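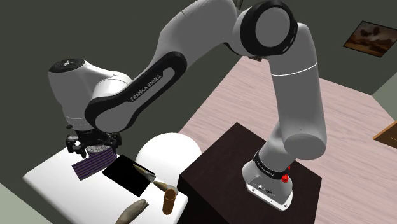
Prerport, 09/05/2022

How do you look after a robot arm?

A robot arm is a bit like your own arm. It has a shoulder, an elbow and a wrist, and at the end there is something to grab with. The one on this page has two black fingers, and that part is called a gripper. Everything between the base and the gripper has to be in good order before the arm can pick up so much as a spoon!

Morena Piras sets up arms at the Flekden workshop, and she always starts at the bottom. If the base wobbles, the wobble gets bigger all the way along, so the fingers end up shaking the most. Try it yourself: hold a long ruler at one end and give your hand a tiny twitch. Look how far the other end moves!

Next come the joints. Morena bends them one at a time, very slowly, and listens. A healthy joint hums. A joint that clicks or grinds gets written down in the big blue logbook, which is up to page 177 now (she is very proud of that logbook).

Then the arm has to learn where its fingers are. This is called calibration, a long word for a simple job. Morena moves the gripper to a spot she has measured, and tells the computer, "You are here." She does this at 56 different spots. It takes most of a morning, and her sister Agata brings the sandwiches.

Last of all, the fingers. They get wiped with a soft cloth, as dust makes them slippery. Then they open and close, open and close, while Morena checks that both fingers move the same amount. After that come the practice objects. Soft things, long thin things, round things: each one needs a different sort of grip, and a cloth can be much trickier than a cup!
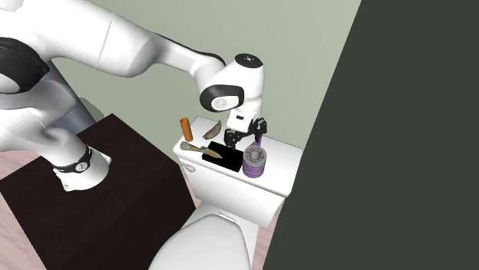
What happens if a finger gets bent?

The arm is switched off first, and then the bent finger is unscrewed and a new one is put on. Afterwards the gripper is calibrated again, because even a tiny change in the shape of a finger can make the arm miss what it is reaching for.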